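## 6. Marking out the floor grid

The grid fixes where cartons stand during sorting at Gastside. Each cell holds one carton. Use blue low-tack floor tape, 50 mm wide, and a chalk line long enough for the whole bay.

### 6.1 Laying the tape

1. Clear the bay and sweep it twice. Mop with plain water and leave the floor to dry overnight.
2. Snap the first chalk line parallel to the Rekham shelving.
3. Snap the cross lines from the bay drawing. Check both diagonals of one cell before going further.
4. Lay the tape along the first set of lines in single lengths. Do not stretch it.
5. Lay the second set over the first — crossings are left double, not trimmed.
6. Press down with the hand roller, working outwards from each crossing.

**Note:** On bays wider than 6 m, two people are needed for step 4.

**Caution:** Do not drag cartons over the tape. Lift them clear.

### 6.2 Inspection and repair

Inspect the grid every Wednesday before the first delivery. A line counts as damaged if it has a gap, a frayed end, or a stretch that has folded or lifted. Scuffs alone need no action.
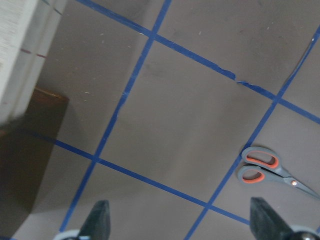
Where a line is broken, do not bridge the gap with a short patch on top of the old ends. Repair it as follows:

1. Cut the tape square on both sides of the damage, well back into sound tape.
2. Peel off the waste slowly, at a low angle.
3. Remove any residue with the citrus cleaner (stores item 499) and wipe dry.
4. Re-snap the chalk line between the two cut ends. Old ends may have drifted, so take the line from the nearest crossings.
5. Lay the new piece butted to the cut ends and roll it down.

If the damage runs through a crossing, lift both tapes there and relay them in the original order.

Keep cartons off the repair until 17:00 the same day. Record the bay and cell in the floor book — Danica Bartoš holds the current copy.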